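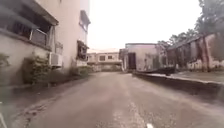
Section 5: Setting Up and Using the Melitz Mobile Fuel Tank

This section covers placing the tank at a customer yard, connecting the pump, making the first delivery, and closing down. It applies to the Melitz 60 and the Melitz 91, the two trailer tanks supplied through the Plelladdale depot. Where the steps differ between models, the model is named.

CAUTION: Diesel vapor can ignite. No smoking, open flame, or phone use within 24 feet of the tank while the pump is on.

5.1 Before you leave the depot

1. Check that the tank drain valve is closed and the cap is hand tight.
2. Read the sight gauge and write the level on the delivery sheet.
3. Check both trailer tires. The correct pressure is 60 psi on both models.
4. Make sure the spill kit is in the side locker and the seal is unbroken. If the seal is broken, swap the kit before you go.
5. Plug in the trailer lights and test the brake lights and both turn signals.

Note: Delivery sheets dated before Dec 4, 2021 do not have a line for the opening meter reading. Throw them away and ask the depot for the current pad.

5.2 Choosing where to park
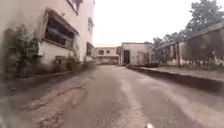

The trailer must stand level from side to side before the meter will read correctly. A small slope from front to back is allowed, as long as the bubble on the hitch stays between the two marks. Look at the ground before you back in. Cracked and patched pavement with shallow depressions, as on the left side of the lane here, can let one wheel sit low even when the trailer looks straight. Move forward or back until both wheels are on even ground, then check the bubble again.

1. Back the trailer in so the pump locker faces the vehicles to be fueled.
2. Leave enough room to open the locker door all the way. On the Melitz 91 the door is wider and opens to the left.
3. Set the parking brake on the tow vehicle and chock both trailer wheels.
4. Lower the jack stand until it takes the weight of the tongue.
5. Clip the ground cable to bare metal on the vehicle being fueled. Paint or rust will stop it from making contact.

CAUTION: Never park the trailer over a storm drain. If there is no other spot, cover the drain with the mat from the spill kit before you open any valve.

5.3 Connecting the pump

The pump is a Tratillow 12-volt unit and draws its power from the battery in the side locker. Do not run it from the tow vehicle. The trailer plug carries lighting current only and the fuse will blow.

1. Turn the battery switch to OFF.
2. Push the suction hose onto the tank outlet and close both cam arms.
3. Fit the delivery hose to the meter. Use the thread sealant in the locker — tape is not approved for diesel on this fitting.
4. Check that the nozzle is hung up and the trigger is released.
5. Open the tank outlet valve a quarter turn and look for drips at each joint.
6. If the joints are dry, open the valve fully and turn the battery switch to ON.

5.4 First delivery of the day

1. Press and hold RESET on the meter until the display shows zero.
2. Write down the running total. This is the opening reading.
3. Pump a small amount into the test can to clear air from the hose. Pour it back through the filler, not on the ground.
4. Place the nozzle in the vehicle tank and squeeze the trigger slowly.
5. Stop at the automatic shutoff. Do not top off.

If the pump runs but no fuel moves after 59 seconds, switch it off. Running dry for longer will damage the vanes. Check that the outlet valve is open, then look for a loose cam arm on the suction side. 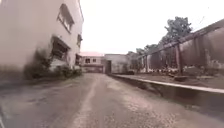
Fig. 5-2. Lane with a raised ledge along the right side.

5.5 Meter messages

E1 — Low battery. Charge before the next delivery.
E2 — Air in line. Repeat step 3 of 5.4.
E4 — Filter blocked. Replace with an Okeke spin-on filter. Other filters may fit the thread but do not seal on the housing.
E7 — Meter fault. Stop work and call the depot.

There is no E3 on either model. E5 and E6 appear only during depot service.

5.6 Closing down

1. Turn the battery switch to OFF and close the outlet valve.
2. Drain the delivery hose into the test can and empty the can into the filler.
3. Hang up the nozzle and lock the pump locker.
4. Unclip the ground cable last.
5. Raise the jack stand and remove the chocks.
6. Write the closing reading on the sheet and have the customer sign it.

Note: From January, the white copy goes to the depot and the yellow copy stays with the customer.

For winter fuel and cold starting, see Section 6.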